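Sandura Kitchen Pack for the Plullbridge Simulator: A Club Review

Reviewed by Natália Henriques, robotics club adviser 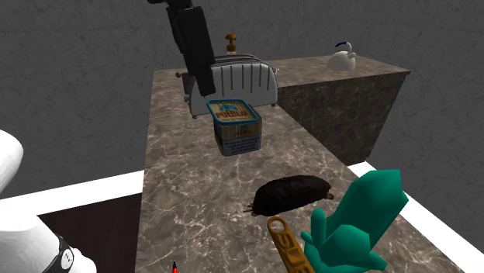 Do students need to know how to program before they start with this pack?

They can begin with nothing more than the on-screen sliders, and most of ours did. Typed commands come in at lesson 6, and by then even the shy ones were asking for them.

I run an after-school club with 13 students, and we meet every Thursday in a classroom where the heat has two settings (off and tropical). We bought the Sandura pack in November to get ready for the spring pick-and-place contest, and I've been meaning to write this up ever since.

What won me over first was the odd mix of things it puts on the counter. You get a toaster and a little white kettle, sure, but then a tin marked PUEBLO, a dark furry mole and a big cluster of teal-green crystals, all waiting for the same black gripper. My students adored the mole! Gonçalo Vieira spent a whole afternoon planning how to come at it, and I think he learned more about approach angles that day than from any worksheet of mine. The crystals are the hard one, with points going every which way, and they make for wonderful arguments about where to grab.

The lessons are friendly and short, 20 in all, and each one saves its own replay so a team can go back and see where the arm went wrong. The printed guide is another story. It runs 304 pages, the index is poor, and Vasco Bastos finally covered our copy in sticky notes so the rest of us could find anything.

A few gripes, then. Loading a new kitchen is slow on our older laptops, long enough to go get a snack. The marble counter is lovely but so busy that small things can be hard to pick out against it, and I'd happily trade it for a plain one on beginner days. And I do wish the camera view could be locked, as somebody always bumps it.

Would I buy it again? Oh, gladly. We'll be on lesson 14 after the break, and Gonçalo has already called dibs on the mole.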